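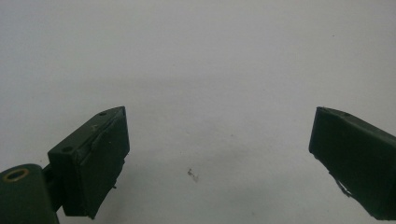
What does a currency desk do in the hour before a rate decision?
It cuts its positions to a size it can hold through a bad fill, and then it waits.

At Clumine the waiting was done by Zahira Yeoh. She had sold euros against the dollar at 1.1462 on the morning of November 13, 2021, in the firm's practice book, with a stop 124 pips above entry. The practice book ran on replayed prices and took no one's money. Hakim Khoo graded it anyway.

"Your stop is wide," Hakim said.

"The range is wide."

He wrote this down. The replayed bank held its rate. The pair rose 31 pips, gave back 38, and stopped moving. Zahira's open profit was 7 pips. She did not close.

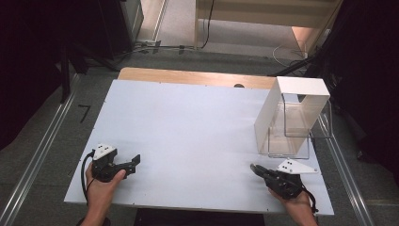
Second Session

Marlina Lumenta took the other side after lunch. She bought at 1.1455 and entered her reason in the log as "support, December low." Hakim asked which December. She added the year.

The replay reached the jobs report. Spreads went from one pip to nine. Marlina's order to add was filled four pips worse than she had asked, and she recorded the slippage in the correct column. Zahira had left that column blank all week.

At the close the pair was at 1.1455, where Marlina had bought it. Zahira was still up 7. Hakim graded both books and gave Marlina the higher mark.

"I made money," Zahira said.

"You did. Fill in the column."

She opened the log and started with the first trade.

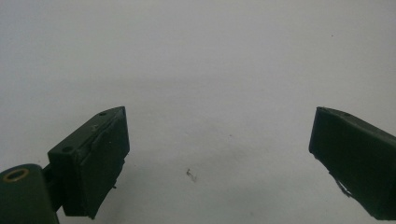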